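Search stories

The Tea Job

January
by the night desk 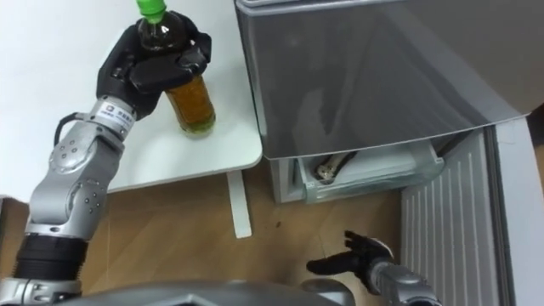 I was paid by the good ones. A good one meant the machine picked up the tea, turned, and put it in the drawer of the refrigerator, and I hadn't sworn into the headset or dropped anything. Florico wanted 400 good ones by the end of the month. I had 80.

"You're teaching it," the woman from Hilino had told us on the first morning. She used the word a lot. She had a slide with a child's hand inside a grown-up's hand, both of them on a pencil.

I taught eighth grade for a while, so I had my own opinion of the word. The thing never asked me a question. It went where my hands went. If my nose itched and I forgot myself, a black hand came up off the table toward a face it didn't have. I wore the gloves, I watched through its eyes, and every joint of it got written down somewhere in a building I'd never been to.

"Does it know it's tea?" I asked the supervisor.

"It knows it's a bottle."

"Does it know it's a bottle?"

He looked at the clock. It was ten past four in the morning and he still had to log the shift.

The grip was the hard part. In the gloves you feel nothing, so you squeeze until the picture looks right and then a little more. On run 1288 (they numbered the bad ones too, everybody's, all the way back) I closed the fingers, lifted, and stopped. I wanted coffee. I stood there with my arm out in an empty booth, and down the hall the machine stood with its arm out in the kitchen, and I thought, well, it's learning this too. Somewhere in the pile there'd be a pause with no reason in it.

I put the tea in the drawer and pressed the pedal for good.

In spring they let it try alone. We all got to watch from behind the glass, with doughnuts from Buzatu, the bakery downstairs. The woman from Hilino counted down from three. It took the bottle, not badly, a bit high up. It lifted. Then it stopped.

"It's planning," she said.

Somebody from Florico nodded and wrote that down.

I knew that stop. The elbow was a little too far out, the way mine goes since the surgery. It held there for as long as it takes a person to decide against walking to the coffee machine. Then it turned and reached for the drawer, and missed, and let go anyway.

They clapped. One out of 8 that day, and they clapped for the misses as well.

On the way out the supervisor asked if I'd sign on for the next one, folding towels. Same rate. I asked who had shown it how to let go like that, over nothing.

"Could've been anyone," he said. "Want me to look it up?"

I told him no and took a doughnut for the bus.

Last updated in January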